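**Taltik introduz robô na copa da sede de Ilcombe e altera as funções da equipa de refeições**

Ilcombe, 12 de dezembro de 2023 – A Taltik, empresa de serviços de restauração para escritórios, informa que a copa da sua sede em Ilcombe passou a trabalhar com um robô de duas mãos, dentro do projeto Nurnilix. O robô trata da loiça ao lado das pessoas da equipa, que até agora faziam esta tarefa em todos os turnos.

O projeto começou em maio, com uma fase de preparação de que participaram os sete trabalhadores da copa. Foram eles que indicaram quais os movimentos mais cansativos do dia. A resposta mais frequente foi o trabalho entre o lava-loiça e a máquina, porque obriga a dobrar as costas muitas vezes seguidas.

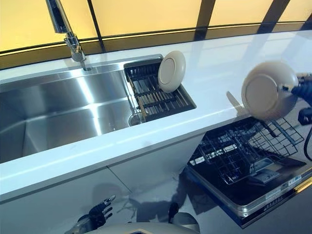

*O robô do projeto Nurnilix segura um prato junto à bancada, com a máquina de lavar loiça aberta.*

"Não queríamos comprar uma máquina e depois procurar um trabalho para ela", afirma Erzsébet Gál, diretora de operações da Taltik. "Perguntámos primeiro à equipa. O contrato de todos mantém-se, com o mesmo horário e o mesmo salário."

Com a mudança, quatro pessoas passam a dedicar mais tempo à preparação das refeições e ao atendimento. Outras duas receberam formação para acompanhar o robô, corrigir a sua posição e parar o trabalho quando for necessário. A formação durou cinco dias e foi dada pela consultora Baldursdóttir.

Guðlaug Eskildsen, responsável pela formação, explica que o ritmo ainda é mais lento do que o de uma pessoa experiente. "Um prato pede cuidado, e o robô precisa de aprender a nossa copa, não uma copa qualquer", diz. A equipa regista as dificuldades num caderno comum – este caderno é lido no fim de cada semana com a direção.

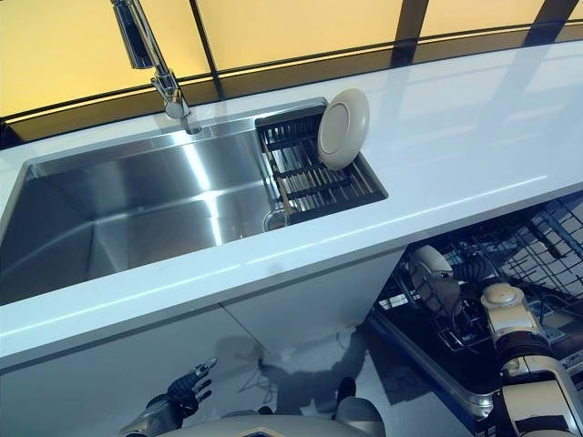

**O robô vai substituir trabalhadores da copa?**

A Taltik não prevê reduzir a equipa. As horas libertadas são usadas na cozinha e no atendimento, e qualquer nova alteração de funções será discutida antes com os trabalhadores.

A empresa vai avaliar os resultados com a equipa antes de decidir se leva o projeto a outros locais.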